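The Case for Kraft Paper on the Bench

Most small workshops protect a bench with whatever is left over: a cutting mat, a bath towel, the flattened carton from the last delivery. My view is that one large sheet of matte brown paper does the job better than any of them, and that it should be treated as part of the bench.

The first argument is optical. Varnished wood reflects. On a white laminate top the underside of a box picks up glare, and a run in the finish along the lower edge goes unseen until the piece is on a customer's shelf. Brown paper returns little light. The shadow line under the box stays narrow and dark, and a gap in that line shows a base that is out of flat.

The second is mechanical. A towel compresses under load, so a box that rocks on a hard surface will sit still on cloth. Paper over a flat top hides nothing of the kind. It also gives grit somewhere to show, and it can be changed in 2 minutes.

Rutilio Maldonado, who refinishes boxes and small drawers at Grutari, disagrees. He prefers felt and objects to the cost of paper. I find the objection weak. A roll lasts his shop 14 weeks by his own figures, and one scratched front panel costs him some 40 minutes of rubbing out.

His better point concerns hardware. A metal handle set low on a side can catch a loose sheet and drag it. The remedy is to use a single piece, larger than the working area, and to tape it on all sides. Joined strips lift at the seams.
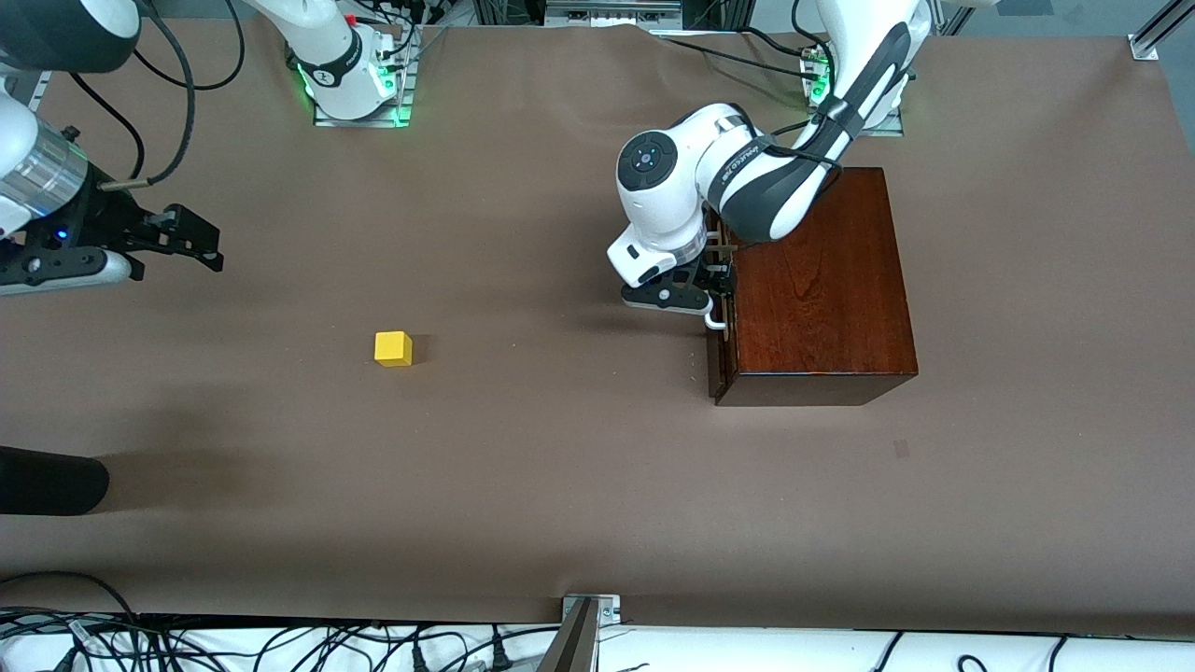

Varnished wooden box with a low-set metal handle, and a small yellow cube, on matte brown paper.

Scale matters as well. A small part in a strong color is easy to find on brown and easy to lose on a patterned mat. Reijo Vainio keeps green felt for final inspection only, and I have no quarrel with that. For everything before inspection, paper should be the default, and the roll should hang within reach of the bench.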